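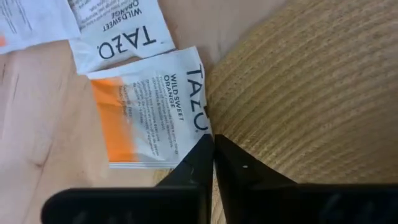
Tazo tea packets on a wooden table, Wild Sweet Orange in front

From: list member, Luvetwood
To: Hot Drinks and Small Kitchens list
Date: 5 May 2019
Subject: Re: Tea storage in a shared kitchen

The earlier message said:

> We moved into the Wollivum building in November and there are
> 13 of us using one kitchen. The tea lives in an open basket next
> to the kettle. After a month or so everything in it tastes of
> peppermint, including the black tea. I have tried keeping the
> peppermint in a zip bag but people leave it open. Is it worth
> buying tins, or is there a cheaper way? Also, how long do
> wrapped bags keep? There is a box of 32 at the back of the
> cupboard and I can't find a date on it.

We had the same trouble at Luvetwood and went through a few setups before we found one that people kept using.

The basket is the main problem, more than the bags. Peppermint and anything with cinnamon or clove will get into plain tea if they share the same air, and paper wrappers do very little to stop it. Foil ones do better. If you can tell the office to order foil-wrapped peppermint, do that first and see how far it gets you.

Tins work, but only if they are easy to open with one hand. The first set we bought had a tight press-on lid, and within a week the lids were stacked on the shelf and the tins stood open. We now use 5 glass jars with a hinged lid and a rubber seal. The jars came from Rurnitz, the restaurant supply place, but any clip jar will do. Keep them in the cupboard and not on the counter, as light fades the flavor of green tea quite fast. Our cupboard is on the wall away from the stove. The one over the kettle gets steam every time someone makes a cup, and the wrappers in there went soft.

You don't need a jar for each kind. Ours are sorted like this: plain black, green, mint, fruit and orange blends, everything with spice. Label the lid as well as the side if the shelf is low.

On the box of 32, I would open one and smell it. Old tea won't hurt you if it has stayed dry, it just goes flat. Black tea is usually fine for 2 years. Herbal and fruit blends fade sooner, and the citrus ones go first in my experience – the orange smell is gone well before the rest. If there is any musty smell, throw the whole box out.

One more thing on cost. We used to get the Anghel variety crate and over half of it was flavors that sat there until they were stale. Buying two or three kinds that people drink, in smaller boxes, came out cheaper over the year.

I would be interested to hear whether anyone has had luck with loose tea in a shared kitchen. We gave up on it because of the sink strainer.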